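**1/** Okay, the yearly question from my family group chat: "so can a robot do my chores yet?" I've spent way too much time on this, so you're getting a thread. Short version is kind of, slowly, and please don't let it near the good plates.

**2/** Background for new people: I run the back room of a gift and homewares shop in Covthorpe. Unpacking, folding, tagging, filling shelves, making the displays look like a person with taste lives here. So when I say "chores" I mean the boring stuff I do all day and then go home and do again for free.

**3/** Things machines already do fine in my life:

- wash dishes (I still load and unload, grr)
- vacuum the flat parts of the floor
- print 230 price tags without sighing once

Notice how all of those are one job in one box. The dishwasher never has to figure out what a fork is.

**4/** The vacuum deserves its own post. Ours is a Daven and I love it like a pet. It also ate the fringe off a rug in June and spent a whole evening under the couch beeping at me. It's great at floors and it has no idea what a sock is.

**5/** Folding!! Everybody wants folding. I've watched so many folding videos. A towel, sure, a towel is a rectangle. Then someone hands it a kid's hoodie with one sleeve inside out and you can go make a sandwich while it thinks. I fold 50 tea towels before lunch on a delivery day and I'm not even fast.

**6/** A rep from Plandateck tried to sell us a shelf-scanning thing last year. It tells you what's missing from the shelf. Cool! Then who puts it back on the shelf? Me. It's me again. We passed.

**7/** What I think people get wrong is which part is hard. Lifting is easy. Going from A to B is mostly easy. The hard part is stuff that's floppy, or breakable, or a different shape every single time. So basically everything in my house and everything in my shop.

**8/** My personal test is dried flowers. Hear me out. They weigh nothing, they shed if you look at them wrong, every stem bends its own way, and squeezing a bit too hard turns them into potpourri. I've wrecked plenty with my own two human hands. The Lindsay bunches we stock are 35 stems each and I lose a couple from every one of them, easy.

**9/** And then the vase! You're holding something you can barely feel and you have to get the stems down through an opening without catching the rim or tipping the whole thing over. Wide mouth, okay. Skinny bottle neck, I'm poking at it with my tongue out like I'm threading a needle.

**10/** So of course that's the one I get excited about. Two arms, two white vases, dried flowers in both grippers: 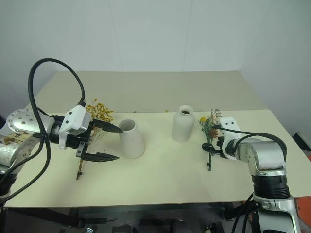 ### Okay, my scorecard

**11/** Flowers get a "maybe" from me, which is higher than I expected to go. Even having a bunch held upright by the stems is the bit I'd have bet against. I want to see the bottle-shaped vase done over and over, with fresh bunches, before I move it up. And crumbs count! If I have to sweep after, that's still my chore.

**12/** The rest of my list:

- Dishes: yes, if you load them
- Floors: yes, if you tidy first
- Towels: yes, if you're patient
- Laundry in general: no
- Restocking a messy shelf: no
- Making a display look nice: ask me later

**13/** A few of you always ask if I'm worried about my job. Some days, a little. Then I open a box of glass ornaments packed by somebody in a hurry and I feel pretty safe — tired, but safe.

**14/** Tell me the chore you'd hand over first. Mine is fitted sheets and I will not be taking questions on how I currently fold them.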